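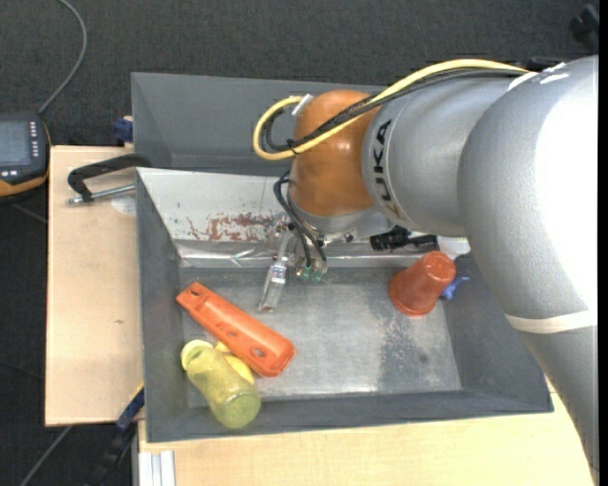 October, bench log, student picking project (Lestley cell)

In at 13:00. Two hours on the arm before the next group takes the slot. Goal for today: get through a full set of 30 pick attempts with the new approach heights and stop fiddling with the gripper.

Setup
Source bin in front, rear bin as the drop target. Mixed objects, same pool of items as before. Clamps checked before power on. Bin pose re-taught from the corner nearest the pendant, then jogged to the other three corners at low override. Worst error was 4 mm at the far right. Acceptable for now. The offset is in the shared config under "bin_front", old value commented out, please don't delete it yet.

Tool frame left alone. If anyone remounts the gripper it has to be redone, and the note taped inside the cabinet door still has the old numbers.

Software
Running the Poulain planner branch, merged this morning. Two changes matter for the cell:
- approach is now vertical for the last 100 mm, whatever grasp angle the detector proposes
- retreat goes straight up before any wrist rotation

The second one was overdue. The old retreat started turning while the finger was still below the rim, and the wall check only looked at the flange.

Oritz is still the detector. Confidence threshold unchanged. I did not retrain anything and would rather we didn't before the demo.

Runs
First attempts at 30 percent override, then raised to full program speed once the paths looked sane. Program speed is capped at 200 mm/s inside the bin volume and that stays.

Orange part with the raised rim: fine when the grasp lands on the long side. When it lands near one of the oval openings the finger goes partly into the hole and the part tilts on lift. Detector scores the hole edges higher than the outer rim. It has done this since we started and it is a labeling problem, the early masks treat the openings as edges.

Bottle, yellow-green, translucent: poor depth as always. The returned surface is either the bin floor or a few scattered points on the body. Most proposals land on the cap end. When the bottle leans on the front side, the vertical approach puts the finger too close to the wall and the planner refuses. Correct behavior, but it then asks for the same grasp again and loops. Added a simple blacklist: a refused grasp is not offered again until the next image. Crude. Works for the bottle, not tested on anything else.

Cup: good. Rim grasps hold. Grasps on the closed end slide off, because of the taper. Suggest filtering by local slope, someone who knows the Oritz output format should take this.

Small blue piece: not attempted when it is up against the right wall. Reachability map marks that strip as out of bounds. The margin looks too generous now that the corners have been re-taught, leave it until somebody has measured it properly.

Background: the wrinkled silver strip along the back of the bin is producing false detections. Two proposals on it in the first few cycles, both at good confidence. Masked the lowest part of the back panel in the region of interest. We lose a bit of usable bin there. Matte tape would be better than a mask.

Cables
Watched the loop over the wrist during the large rotations. With the current tie position the yellow cable has enough slack for the rotation range we use. The thin wires down to the tool are the ones to watch, they come off the left side of the wrist and bend fairly tightly. Limited the last axis in the planner config so the solver can't choose the long way around. That costs a few grasp angles. Fine for our grasps, since the opposite orientation is equivalent anyway.

Stopped once for a protective stop on the way to the rear bin. Path was legal, the acceleration wasn't. Lowered it for the transfer move only and restarted from home.

Result
Set not completed. Ran out of time after the transfer stop, log is saved under the Gronis entry folder with the partial flag set. Don't merge it with the earlier results, the approach heights are different and the success column won't compare.

Open
- relabel the openings on the orange part
- matte tape on the back strip, then remove the mask
- slope filter for the cup
- blacklist needs a proper test with a crowded bin
- update the tool frame note in the cabinet
- rules say the arm must return home between attempts, our script skips this after a refused grasp. Fix before the next full set.

Cell handed over at 15:00, arm at home, override back to 30 percent.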